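Chamado 192 - fios embolados na mesa de separação
Aberto por: Thoa Bùi
Data: 21 de junho de 2024

Oi, gente! Vim separar os fios por cor e achei tudo num nó só, amarelo no meio, branco dando volta por fora, vermelho pra todo lado. Puxei um vermelho e o nó apertou (erro meu, já sei).
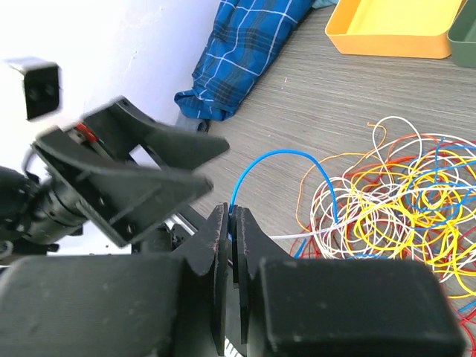

Fio azul fino, com o resto do emaranhado à direita

Khrystyna-Mariia sugeriu começar pelo azul, que é o mais fácil de seguir com o olho. Fui soltando as voltas de fora, sem puxar ponta nenhuma, por uns 40 minutos. Melhorou um pouquinho!

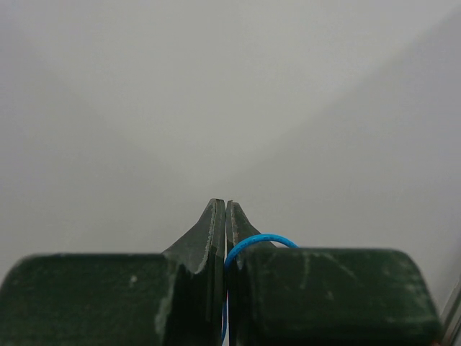 As duas pontas verdes, quase encostadas

Dúvida que ficou: o pedido da Skisa fala em separar por cor, mas não diz onde vai o branco. Alguém sabe? 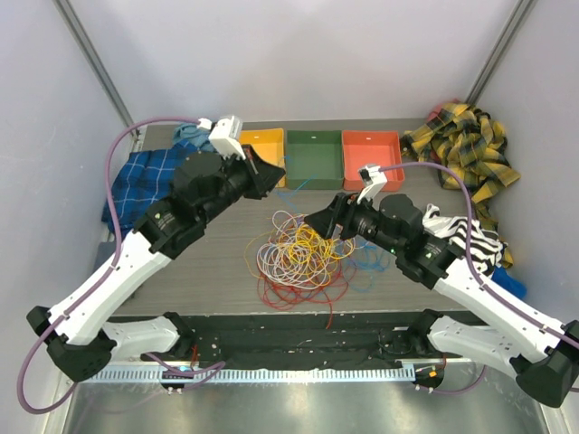
Equipe de Bancada e Materiais – Cokmont

Bandejas no fundo: amarela, verde-escura e laranja-avermelhada. Os panos xadrez e o de zebra podem ficar nos cantos, depois eu dobro. Deixo o chamado aberto até a Skisa responder sobre o branco, e em julho peço carretéis pra guardar os fios enrolados.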